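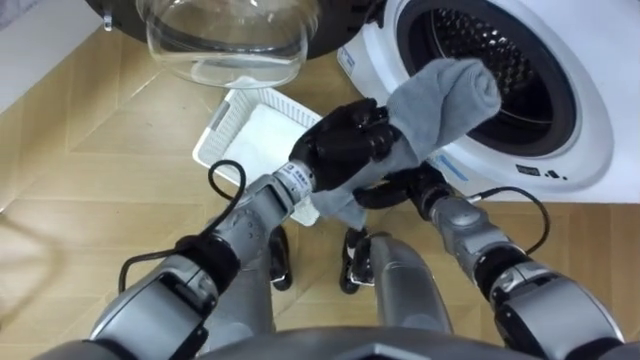 How do you keep the arm cables from catching on things when the robot bends down?
Leave a free loop at the elbow, long enough for the full bend, and fix the cable only at the two ends of the joint.

stelmakh_shop
I would add one thing to the answer. Move the joint by hand through all its range with power off before you tie anything. I tied mine at the rest position and in June I pulled a connector out on the first deep bend.

Hurkidon
I do not agree with the free loop. In my workshop a loop caught the door of a cabinet and the arm stopped with a fault. Now I use a spiral wrap close to the arm, 13 mm, and it is much better.

S. Horobets
Hurkidon, the wrap is good for the upper arm, but at the elbow it made my cable stiff. The motor current went up and the wrist was shaking when it held a heavy towel. I came back to loops. For laundry work I prefer to keep more distance from the machine door and plan the path with the loop included.

Hurkidon
What cable do you have? Mine is the soft silicone type. With normal PVC I can believe that it is stiff.

S. Horobets
Normal PVC, so maybe you are right in this part. I will order 2 meters of silicone and try it on one arm only.

brasturau
Please write how it goes. My PVC cable broke inside after 4000 cycles, exactly under the tie. From outside it looked like new.

S. Horobets
I will test on Saturday and write the current values for both arms.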